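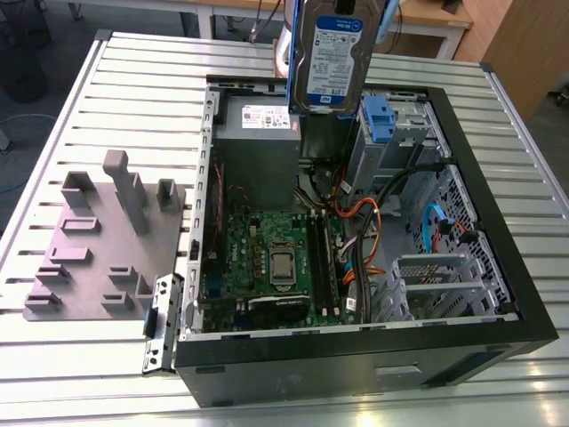 Cloning a system disk copies every sector or every used block from one drive to another, so that the machine starts from the new drive with the same partitions, programs and settings. The procedure on this page covers the move from a mechanical hard disk to a larger disk or to a solid-state drive, using the standard tools on a Linux live USB stick. It assumes a desktop tower with a spare SATA data port and a spare SATA power plug. Lay the tower on its side with the panel off, so that a 3.5-inch disk can be lowered in from above, and read the label on each drive before it goes in. Two drives of the same make and size are easy to mix up once they are mounted, and the copy command does not ask twice.

Last revised 9 Nov 2021.

Before you start

Back up anything you cannot replace to a third device. Cloning is not a backup, and a typing mistake in the target name erases the wrong disk.

Check the size of the target. For a sector copy it must be at least as large as the source, measured in bytes. Two disks sold under the same capacity can differ by a few megabytes.

If the source is encrypted with BitLocker, save the recovery key and suspend protection before shutting down. Turn off Fast Startup in Windows and do a full shutdown, or the file system will be left in a hibernated state.

Identifying the disks

Boot from the live stick with both drives connected. Open a terminal and enter:

lsblk -o NAME,SIZE,MODEL,SERIAL

Match the serial numbers against the labels. Write down the device name of the source and the device name of the target. Device names can change between boots, so repeat this step after every restart. In the commands below the source is /dev/sda and the target is /dev/sdb.

Check the health of the source:

sudo smartctl -a /dev/sda

Look at Reallocated_Sector_Ct and Current_Pending_Sector. On the Filton office machine used for testing, the pending count was 16. With any value above zero, use ddrescue as shown below and skip dd entirely.

Copying

Make sure no partition on either disk is mounted. For a healthy source:

sudo dd if=/dev/sda of=/dev/sdb bs=4M status=progress conv=fsync

For a source with pending or unreadable sectors:

sudo ddrescue -f -n /dev/sda /dev/sdb rescue.map
sudo ddrescue -f -d -r2 /dev/sda /dev/sdb rescue.map

The first pass takes the easy areas and the second returns to the bad ones, with 2 retries. Keep rescue.map on a separate USB stick. The live system loses it at power-off, and without it an interrupted copy starts over. The Filton disk finished its first pass in 70 minutes.

After the copy

Shut down and disconnect the source before the first boot from the target. Both disks now carry the same partition identifiers, and Windows will take one of them offline if it sees both.

On a larger target with a GPT partition table, the backup table sits in the wrong place. Boot the live stick again, run lsblk to find the new device name, and move the table to the end of the disk:

sudo sgdisk -e /dev/sdX

Then extend the last partition with GParted. If a recovery partition is in the way, move it to the end first.

Leave the source untouched on a shelf until the new disk has been in daily use for a few weeks.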